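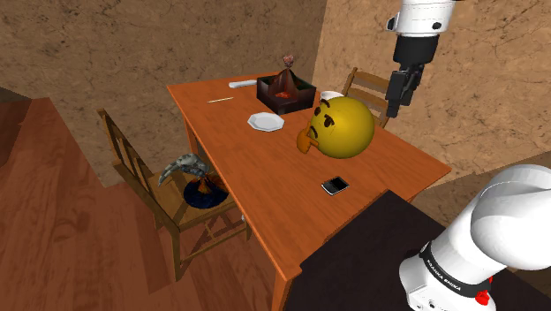 A thinking face and a small volcano on the table

New hours and new rules at the Hillis range

Monday, July 6, 2026

Dear members,

As many of you already know, the indoor lanes at Hillis were closed for the change of the backstop. The work is now finished and all lanes are open again. The old rubber blocks were in use for a long time and they were very worn in the middle, especially on the lanes where people shoot at the shorter distance. The new blocks are from Lahlou and they are a little softer, so the noise in the hall is also lower. I shot there on two evenings and I noticed the difference at once, even with ear protection.

With the new backstop we have also a change in the rules for air rifles and rimfire. Please read it, also if you are a member for many years.

Air rifles may now be used only on lanes 1 and 2. Pellets are light and they can come back from the new surface if the rifle is weak, so these two lanes have kept a steel trap. Rimfire may be used on all the other lanes. Centrefire rifle stays outdoors, as before. If you are not sure in which group your rifle belongs, ask the range officer before you take it out of the case.

The lead tray under each lane must be left in its place. In February one tray was pulled out for cleaning and put back the wrong way round, and it took us a whole morning to get it free.

Evening shooting starts at 7 and the door is locked when the first detail is on the line. If you come late, please wait in the front room until the lanes are called safe. Knocking on the glass does not help — the people inside wear ear protection and they do not hear you.

The club has bought a new stock of standing targets from Nivilent, 1309 sheets in total. They are printed on heavier paper and the holes are cleaner, which makes the scoring easier. The price for members stays the same. The old thin sheets are free for practice until they are gone, you will find them in the cupboard next to the sign-in book.

Latrice Pennington has taken over the Tundura postal league from this season. Cards must be signed by a witness and given to her in the envelope with your member number on it. Last season three cards came without any name and they could not be counted. If you would like to join the league and you have never shot in one, Latrice is happy to explain how it works. The level is very mixed and you do not need an expensive rifle.

The code for the outer gate was also changed. You can get the new one from the range officer when you show your card. Please do not send it by message to other members.

One pair of grey shooting gloves, left hand much used, is still waiting in the office.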